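Each attempt at the Kendberg site begins with an operator guiding the arm by hand controller while joint angles, grip force and wrist video are logged together. A good recording lasts 80 seconds. The set for computer disassembly now holds 3,000 of them, and 187 were thrown out last month for dropped video.

"Failures stay in if the log is clean," says Slavica Kadrić, who runs collection. Recoveries are tagged separately — the model sees too few otherwise. 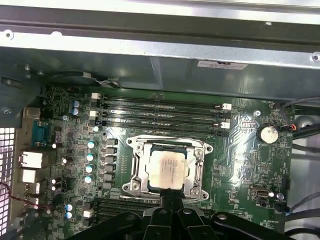
HARDWARE / TRAINING DATA

With the gripper just below the processor socket, its fingers shade part of the lower memory slots. Glare on the heat spreader is left uncorrected in the recordings.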